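Subject: Re: [palness-lockups] Keys and padlocks over the break
Date: 5th January

> Our unit on the Fasbridge side has three padlocks and we're down to one key for two of them. Is it worth getting copies cut, or should we start again with a keyed-alike set? Also, does anyone still write their name on theirs? Ours has rubbed off.

I'd start again. We had the same trouble in unit 293 and spent more on copies than the locks were worth. Our last lot were Verar locks, bought as a keyed-alike set from Mudaliar, and they've been fine through two winters near the harbour.

If you're keeping the old ones, check the shackle first. Grit gets down the hole and the lock feels shut when it isn't. Tug it every time.

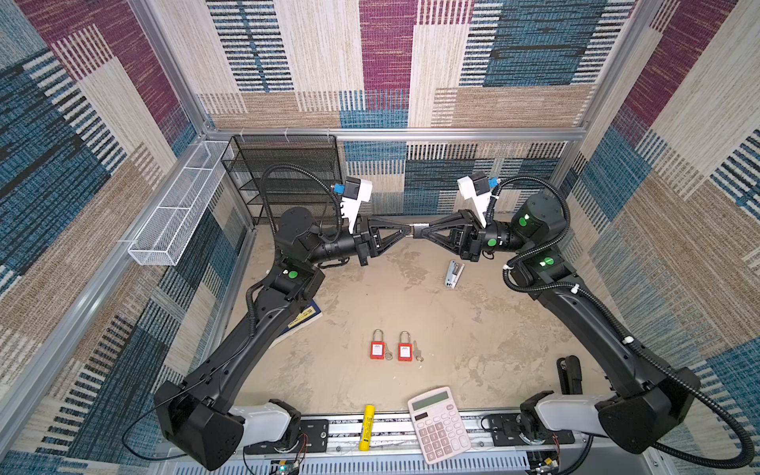
*Small metal piece held between the two grippers.*

On keys, we keep one on each family's ring and a spare well away from the unit. Write down who has what. We lost track over February one year and had to cut a lock off, and the cutters cost $80 to hire for the weekend.

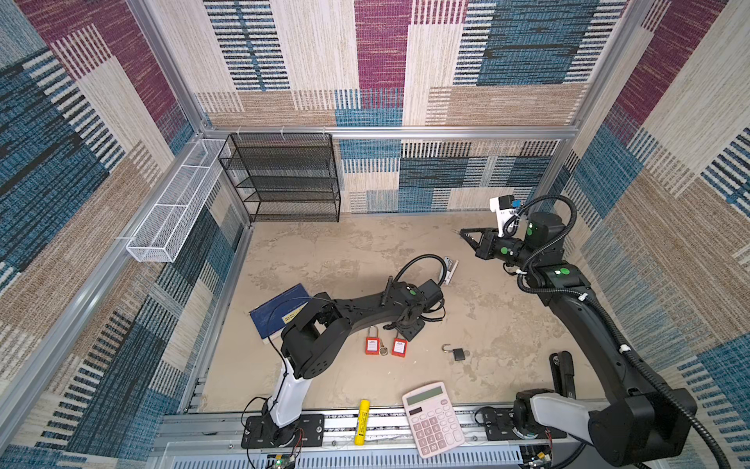
The other thing is the hasp. A decent padlock on a thin hasp is money wasted, and most of the doors in the older row still have the original ones. Mudaliar will fit a heavier one if you ask, but you'll have to clear everything back from the door so they can get to the bolts.

For labels, use a paint pen and let it dry overnight. Marker comes off with sunscreen and salt. Padlocks with a printed owner panel are easier — fill it in before you put the lock outside. 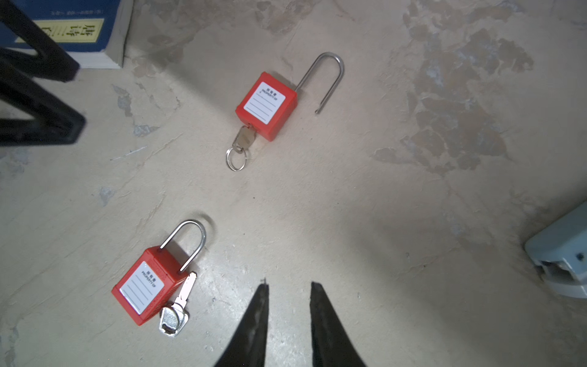 ## Oiling

Use dry graphite in the keyway. Oil collects dust, and the pins go gummy by the end of summer. Give it a small puff, work the key 10 times, then wipe the key clean before it goes back in your pocket.

If it's already gummy, flush it with a solvent cleaner and leave it open in the shade for a day.
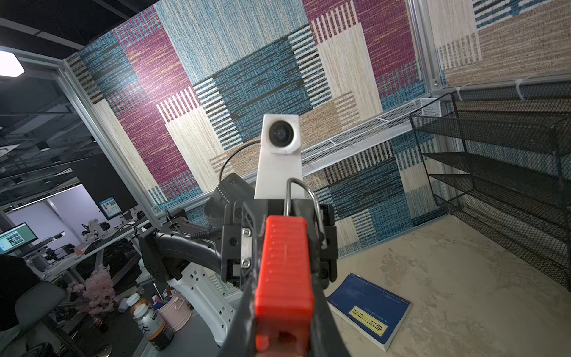 Can you leave a key in the lock while you're inside the unit?

It's better to take it with you and snap the padlock shut on the open hasp, so it can't be swapped or walked off with.

I've got most of a tube of graphite here if you want it.

Unit 293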